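생활/살림 > 세탁·섬유관리 > 질문과 답변

세안용 헤어밴드랑 극세사 소품, 다들 어떻게 빠시나요

글쓴이 보리차한잔

수건은 나름 정리가 됐는데 자잘한 섬유 소품 세탁이 늘 애매해서 글 올립니다. 세안용 헤어밴드, 수면양말, 극세사 머리수건 같은 것들이요. 지금까지는 수건 빨 때 같이 넣고 돌렸습니다. 그랬더니 처음엔 보송하던 게 몇 달 지나면 털이 뭉치고 까슬까슬해집니다. 물도 잘 안 먹고요.

쓰는 세제는 클레라노(Clerano) 액체세제고 섬유유연제는 헹굼 때 뚜껑 하나 분량 넣습니다. 세탁기는 드럼이고 표준코스 40도입니다. 건조기는 수건이랑 같이 들어갑니다.

궁금한 건 이렇습니다.
1) 유연제가 문제인지 건조기가 문제인지
2) 손빨래밖에 답이 없는지
3) 이미 뭉친 털을 되살릴 수 있는지

어머니는 그냥 버리고 새로 사라고 하시는데 그러기엔 아까워서요.

---

mircea_m

둘 다 문제인데 굳이 따지면 건조기가 더 큽니다. 극세사는 폴리에스터 계열이 많아서 고온에 털끝이 상합니다. 한 번 그렇게 되면 빗질을 해도 원래대로 안 돌아옵니다. 3번은 포기하시는 게 맞습니다.

저는 한국 온 지 7년 됐는데 처음 건조기 사고 신나서 다 넣었다가 담요 하나 버렸습니다. 그 뒤로 극세사는 전부 자연건조합니다.

---

빨래널기싫다

윗분 말씀에 반은 동의, 반은 반대입니다.

저는 유연제가 먼저라고 봅니다. 유연제 성분이 섬유 겉에 막처럼 남아서 물을 덜 먹는 거고, 글쓴님이 "물도 잘 안 먹는다"고 하셨잖아요. 열로 상한 거면 촉감이 먼저 거칠어지지 흡수가 먼저 떨어지지는 않습니다. 저희 집은 건조기 저온으로 극세사 계속 돌리는데 2년째 멀쩡합니다. 유연제는 아예 안 씁니다.

시험 삼아 유연제 빼고 세 번만 빨아 보세요. 흡수가 돌아오면 유연제가 맞습니다.

---

mircea_m

저온이면 저도 할 말 없습니다. 그런데 글쓴님은 수건이랑 같이 돌린다고 하셨으니 표준 건조일 겁니다. 표준이면 꽤 뜨겁습니다.

---

보리차한잔 (글쓴이)

네 표준 맞습니다. 수건은 바싹 말려야 해서 늘 표준으로 했습니다.

---

안겔사프타

저는 Safta Anghel이고 세탁소에서 일합니다. 닉네임은 이름 그대로입니다. 가게에 들어오는 것 기준으로 적어 봅니다.

소품은 몸판보다 부속 때문에 망가지는 경우가 많습니다. 고무줄, 단추, 리본, 접착된 장식이 먼저 갑니다. 몸판이 멀쩡해도 고무줄이 늘어나면 못 씁니다. 그래서 저는 소품을 몸판 소재로 나누지 않고 부속이 있느냐 없느냐로 먼저 나눕니다.

부속 없는 것: 세탁망에 넣고 울코스, 찬물. 탈수 약하게.
부속 있는 것: 손빨래. 미지근한 물에 중성세제 풀고 주물러서 5분 안에 끝냅니다. 비틀어 짜지 말고 마른 수건에 말아서 눌러 물기를 뺍니다.
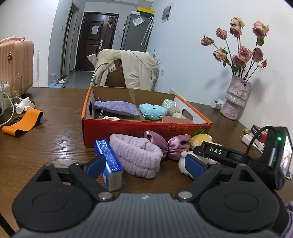 손빨래할 때 제일 많이 하는 실수는 오래 담가 두는 겁니다. 때를 불린다고 한 시간씩 담그는 분들이 있는데, 색이 진한 원단이 섞여 있으면 그사이에 물이 듭니다. 사진에 있는 연보라색 헤어밴드처럼 털 있는 몸판에 광택 나는 리본이 따로 달린 물건은 두 원단을 따로 생각하셔야 합니다. 털 쪽은 세제물에서 살살 눌러 빨고, 리본 쪽은 손끝으로 가볍게 훑기만 합니다. 새틴류는 문지르면 올이 일어나고 윤이 죽습니다. 헹굼은 물을 세 번 갈아 주세요. 말릴 때는 리본을 손으로 펴서 모양을 잡아 놓고 그늘에 눕힙니다. 매달면 물이 한쪽으로 몰려서 모양이 틀어집니다.

이미 뭉친 털은 엉킨 것인지 녹은 것인지부터 보셔야 합니다. 손톱으로 갈라 봐서 갈라지면 엉킨 거고, 알갱이처럼 단단하면 열에 녹은 겁니다. 엉킨 건 미지근한 물로 다시 빨고 반쯤 말랐을 때 부드러운 칫솔로 결을 세우면 꽤 돌아옵니다.

---

보리차한잔 (글쓴이)

자세한 답변 감사합니다. 방금 만져 보니 손톱으로 갈라지는 부분이 더 많습니다. 가장자리만 단단하네요. 칫솔은 아기용 써도 될까요?

---

안겔사프타

아기용이면 좋습니다. 센 칫솔만 피하세요. 단단한 가장자리는 억지로 빗지 말고 그냥 두시고요.

---

keith.f

질문 하나 얹습니다. 세탁망은 가는 망이랑 굵은 망 중에 뭐가 낫습니까? 저는 지카드(Jikard) 굵은 망 쓰는데 헤어밴드 털이 망 밖으로 빠져나와서 다른 옷에 붙습니다. 검은 티셔츠가 볼 만합니다.

---

빨래널기싫다

털 있는 건 가는 망이요. 그리고 뒤집을 수 있는 건 뒤집어서 넣으세요. 검은 옷이랑은 따로 돌리는 수밖에 없습니다.

---

옥탑방세입자

다들 대단하십니다. 저는 세안밴드 그냥 샤워할 때 바디워시로 빨아서 수건걸이에 걸어 둡니다. 그렇게 쓰다가 낡으면 바꿉니다. 솔직히 몇천 원짜리에 중성세제 따로 사는 게 더 돈 드는 거 아닌가요.

---

안겔사프타

바디워시도 급하면 쓸 수 있습니다. 다만 보습 성분이 든 제품이면 유연제하고 비슷하게 남습니다. 물 잘 안 먹는다는 얘기가 그래서 또 나옵니다. 욕실 안에 걸어 두는 건 저라면 안 합니다. 털 있는 원단은 속까지 마르는 데 오래 걸리고, 덜 마르면 냄새가 납니다.

---

옥탑방세입자

욕실에 창문 있어서 냄새는 안 나던데요. 집마다 다르겠죠.

---

아데수와

저는 얼굴에 닿는 물건이라 가격보다 위생 쪽이 신경 쓰입니다. 6월 들어서 습해지니까 이마 라인에 뭐가 자꾸 올라오길래 밴드를 세 개 두고 돌려 쓰기 시작했습니다. 하루 쓰고 빨고 하루 말리고요. 밴드 때문이었는지는 모르겠는데 지금은 괜찮습니다. 잠깐 쓰는 거라고 일주일씩 안 빠는 분들도 많을 텐데 클렌징폼이랑 화장품이 꽤 묻습니다.

파운데이션 묻은 자리는 그냥 세제로 잘 안 빠져서 클렌징오일을 조금 묻혀 문지른 다음에 빨고 있습니다. 이건 원단에 괜찮은 건가요?

---

안겔사프타

괜찮습니다. 대신 오일을 묻힌 뒤에 주방세제 한 방울로 한 번 풀어 주고 헹구세요. 오일이 남으면 그 자리에 먼지가 붙습니다. 새틴 부분은 오일이 얼룩으로 남을 수 있으니 안 보이는 데에 먼저 해 보시고요.

---

mircea_m

표백제는요? 산소계는 괜찮다는 사람도 있고 안 된다는 사람도 있던데.

---

안겔사프타

흰색 몸판이면 산소계를 권장량의 절반만 쓰세요. 색 있는 건 라벨을 보시고, 라벨이 없으면 안 쓰는 쪽이 낫습니다. 염소계는 색 상관없이 쓰지 마세요. 고무줄이 삭습니다.

---

보리차한잔 (글쓴이)

중간 보고합니다. 유연제 빼고 울코스로 두 번 빨았고 건조기에는 안 넣었습니다. 머리수건은 물 먹는 게 확실히 나아졌습니다. 수면양말은 별 차이 없습니다. 발바닥 쪽은 이미 녹은 것 같습니다. 헤어밴드는 칫솔로 세웠더니 앞쪽은 많이 살아났고 가장자리는 그대로입니다.

수건도 같이 유연제를 뺐는데 이건 좀 뻣뻣해서 고민입니다.

---

빨래널기싫다

머리수건이 돌아왔으면 유연제 맞네요. 수건은 널기 전에 양 끝 잡고 세게 몇 번 터세요. 건조기 넣으실 거면 처음 10분만 돌리고 나머지는 널어도 부드럽습니다.

---

mircea_m

양말은 열이었으니까 저도 반은 맞았습니다.

---

keith.f

가는 망 샀습니다. 수요일에 돌려 보고 티셔츠 상태 올리겠습니다.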